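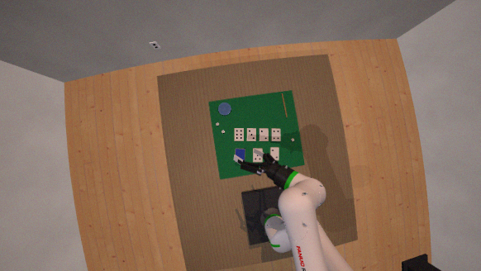
Posted by Vandana Bhatt, Research Office, Kesgate Institute for Social Study
Category: Calls for participants
Reading time: 3 minutes

Evening Card Play and Memory in Later Life: call for participants

The Kesgate Institute for Social Study invites applications from adults aged 70 and over who wish to take part in the Gornell Study, a programme of research into card playing, conversation and everyday memory. The study is led by Dr Salvador Calado and is supported by the Kandpal Trust.

Background

Many older residents of the district play cards at home or in clubs, and have done so for most of their adult lives. An earlier survey by the Institute found that regular players often described the game as the fixed point of their week. It did not examine whether the habit had any bearing on how well people remember names, appointments and recent conversations. The present study has been designed to look at that question over a period of 11 months, beginning in October.

Who may apply

Applicants must be aged 70 or over at the start of the study and must live within the Kesgate or Flakell postal areas. No skill at cards is required. Places are reserved for people who have not played regularly in the past five years, and applications from this group are particularly welcome.

Applicants should be able to read ordinary print, with glasses if needed, and to follow a conversation in a small group. A hearing loop is fitted in both meeting rooms. Persons who have received a diagnosis of dementia are not eligible for this study but may ask to be told of other research at the Institute.

What is involved

The study will admit 144 participants, who will be placed by lot in one of two groups. Members of the first group will attend a card evening once a fortnight at the Flakell Annexe, from 6.30 pm to 8.30 pm. Members of the second group will continue with their usual activities and will be offered a course of card evenings after the study has closed.

All participants will be asked to attend three interviews, each lasting about 75 minutes, and to keep a short weekly diary. Interviews may be held at the Institute or at the participant's home. No money is staked at any session.

Expenses

Participation is unpaid. Travel by public transport will be refunded in full on production of a ticket or receipt, and a taxi may be booked through the Research Office by those who cannot use the bus. Tea and a light supper are provided on card evenings. Dietary needs should be stated on the application form.

Confidentiality and withdrawal

Diaries and interview records will be stored under a number and not under the participant's name. A participant may withdraw at any time without giving a reason, and may ask for his or her records to be destroyed up to the date of the final interview.

How to apply

Application forms may be collected from the reception desk at the Institute or requested by post from the Research Office. Completed forms should be marked "Gornell Study" and addressed to Vandana Bhatt. A relative or friend may complete the form on an applicant's behalf, provided that the applicant signs it.

Applicants will be informed of the outcome in writing. Those who are not offered a place may choose to be kept on a reserve list.

Related pages
Flakell Annexe: access and parking
Research privacy notice
Current studies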